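The Rose Plates

Torncombe had a dining room for the staff and a dining room for the guests, and in September they gave the staff one to Lalero. For teaching. Gudrun Kettler had set tables there eleven years and now she was going to set one for the grippers.

"You just do it how you do it," said the boy from Lalero. Min, his name was. Very polite. "But with these in your hands."

"And then?"

"And then the arms learn it."

She had the blue cloth out already. Her own rice, her own tea, the flask, all that stayed on the cabinet where it always was. Nobody moves the kettle, she told him. He didn't.

Plates first. Big one in the middle, roses outward. Bowl on its plate to the left, cup and the metal bowl to the right. Two hours the first morning. Her wrists ached. You squeeze and the jaws close, but you don't feel the plate, thats the trouble, you feel the squeezing.
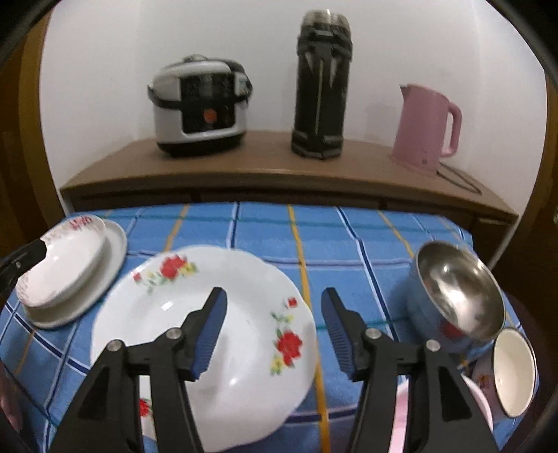

Second week

Paid by the table now. Forty-two tables, clear it, set it, clear it again. Lay, lift, lay. Maureen Sedgwick from the laundry came up on her break and stood in the door with her coffee.

"They paying you for this?"

"More than for the real ones."

"And when it's done?"

Gudrun squeezed. The jaws shut on nothing. Tried again.

"There's a letter," Maureen said. "Drallerham got one too. The whole kitchen. $2,090 and your uniform deposit back."

"I got no letter."

"You're the one teaching it, hon."

Min was looking at his laptop very hard. Maureen went back down. The smell of her coffee stayed a while.

Gudrun took up the next plate. Pink roses, the little gray flowers. Old Torncombe china, you don't grab it flat, you go in at the rim, one side over, one side under, and let it tip toward you. Her first week here she dropped one and cried in the pantry. She didnt tell Min that. She wondered if it would of helped the arms any.

"Slower?" she asked.

"No, no. That's perfect. Just like that."
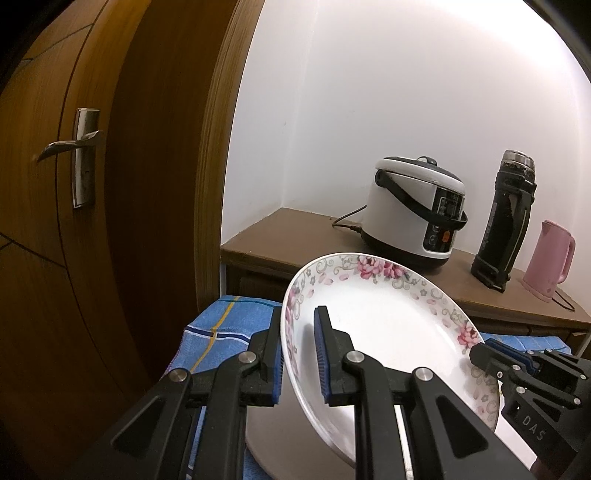 October 1, 2019

Her letter. Same paper as Maureen's, same amount, a line at the bottom by hand, thank you for your patience with our team. She read it standing up. Folded it in the apron.

Upstairs they were trying the arms on the guest room, long table, white cloth. She went and watched from the hall. One of them came down over a plate and went in at the rim, one side over, one side under. Stopped. Let it tip.

She knew that stop. It was where her wrist hurt.

Min saw her and came out. "Do you want to see it do the cups?"

"No," she said. Then, "Is the kettle still on the cabinet?"

"Yes. I didn't touch it."

She went down to get it.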